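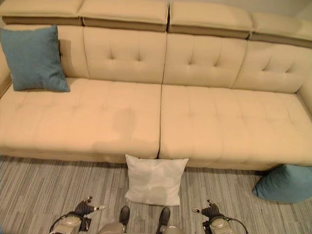

Figure 1. Beige sectional sofa with padded headrests and a tufted backrest.

Reupholster or Replace? Household Choices About Worn Seating
Project report, Consumer Studies
March 31, 2021

1. Background
A sofa is one of the largest things most households buy, and it is hard to get rid of. Our group wanted to know why people replace a sofa when the frame under it is still sound. We looked at two neighborhoods, Gratau and Robles, which have similar housing but different access to repair. Gratau has an upholstery shop, Sterov. Robles has none, and the nearest furniture store is Wundard.

2. Method
We put 400 paper questionnaires through mailboxes, split evenly between the two neighborhoods. After reminders we had 392 back, far more than we expected — the prepaid envelopes probably helped. We also carried out 18 follow-up interviews by phone. The questions covered the age of the main sofa, the cover material, any damage, and what the household planned to do next. 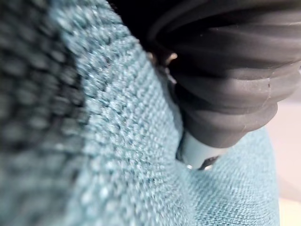 Figure 2. Close view of a teal woven fabric with lighter and darker threads.

3. Findings
Of the households that answered, 85 had replaced a sofa in the past five years. The reason given most often was the cover: stains, fading or worn arms. Sagging seats came second. Broken frames were rare.

Few people had asked for a repair quote before buying new. In the interviews, several said they assumed it would cost more than a new sofa but had not checked. Gratau residents were more likely to know that repair was possible, though not much more likely to have paid for it.
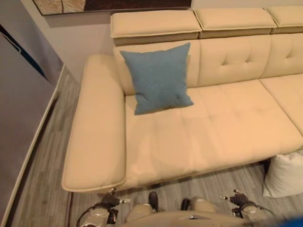
Pillows and throws came up more than we had planned for. Many people used them to hide a worn spot, and some had put off buying for years that way. We had no question on this, so we can only report it from the interviews.

4. Limits
We did not inspect any sofas, so all damage is self-reported. "Leather" was also a problem — people used it for real leather and for coated fabric, and we could not separate the two. A second round in May will use a reworded question and ask for the purchase price.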